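Kerus wrist camera kit for suturing practice – worth it over the overhead one?

Posted by Tharun Naidu, 8 February 2025

We run a small bench setup with two Lacson arms and needle drivers, used for suturing on tissue practice pads. The overhead camera loses the needle whenever a driver shaft gets in the way. Kerus sells a wrist camera kit for 239 dollars per arm, with bracket, cable and calibration card. Has anyone fitted it? I need to know whether the needle stays visible during a pass, and whether glare off a moist pad is a problem.

Raimonds Stankevičius

I've had the kit on both arms since September. Fitting took 38 minutes for the first arm, most of it spent routing the cable past the third joint. The bracket is aluminium and hasn't shifted.

Focus is fixed, and that is the main thing to understand before you buy. It is set for the working area at the jaws, so your own driver shaft will be a dark blur in the lower half of the view and you can't tune that out. 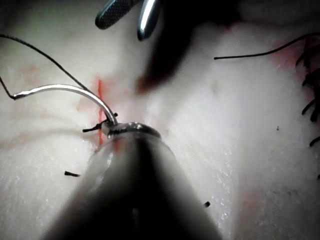 With the needle held across the incision line, the curve and the point are both sharp enough to judge the angle of entry. Black thread shows up well on a pale pad, down to short cut tails. Glare is limited to fine speckles on the surface and a bright stripe along the needle. The second driver can still shade the area if it comes in from the top, so park it to one side when you don't need it.

Two complaints. The supplied cable is too short for the Lacson base, and the colour balance drifts for the first 5 minutes after power-up. Let it warm up before calibrating.

Eduard Procházka

Just get a better overhead camera. Wrist cameras make me seasick.

Kevin Valderrama

Mostly agree with Raimonds, but keep the overhead view as well. The wrist view is too close to plan the next stitch from. Also check the bracket revision – the Wornham store was still selling the old one, which fouls the tool release. Rev 3 has the notch cut out.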